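Clultska: item and map data

Clultska is a small fantasy world game for the browser, with trading, fishing and a bit of fighting. This repository holds the data files only. The client and the server code live elsewhere. Amanuel Negussie keeps the item tables up to date, and changes go live on Sunday.
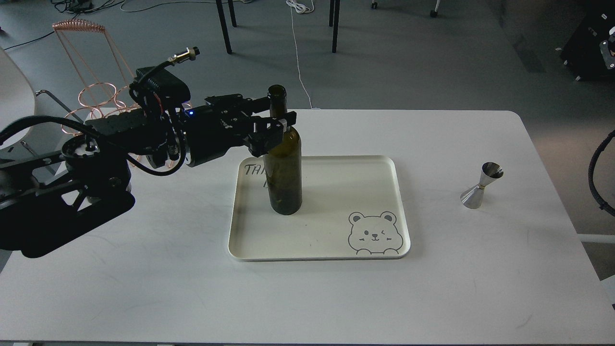

Item files are split by town. Jirkasham has the largest set, mostly tools, food and drink. Each item has an id, a display name, a base price and a stack limit. The stack limit is 40 unless the row says otherwise. Containers are drawn standing up, like the dark green wine bottle on its tray, so the icon needs a clear neck and shoulder at small size. Armor and weapons use a separate table with 2 extra columns for level and slot.

Prices are in copper. No shop item may cost more than 2000. Player trades have no limit.
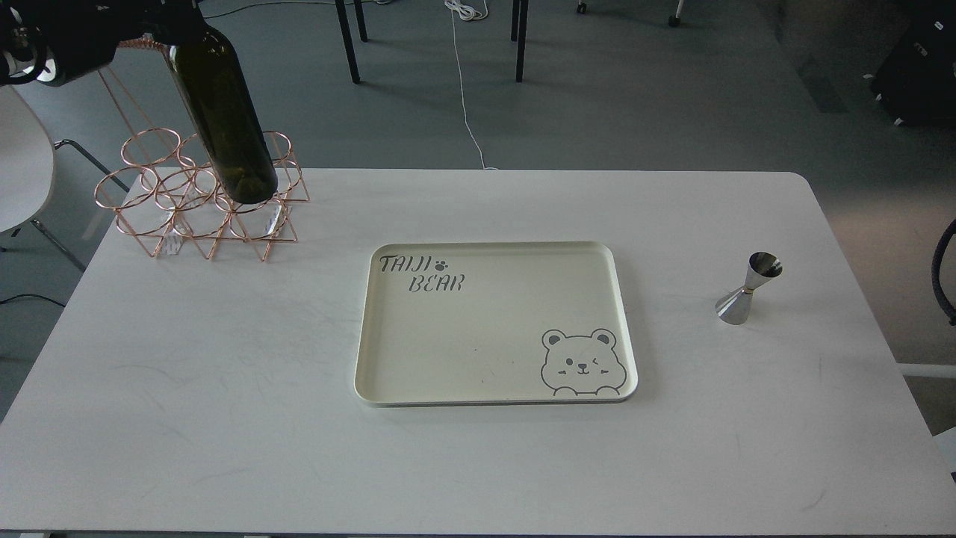

Map files

Wedosholm is the starting area. Its map is stored as plain text, one character per tile, with a key at the top of the file. Doors and ladders need a matching entry in the links table or the server will refuse to load the map.

The Pintér mine has 5 levels, each in its own file. Level names are lowercase with no spaces.

Run the check script before sending a change. It prints the file and row of any bad entry.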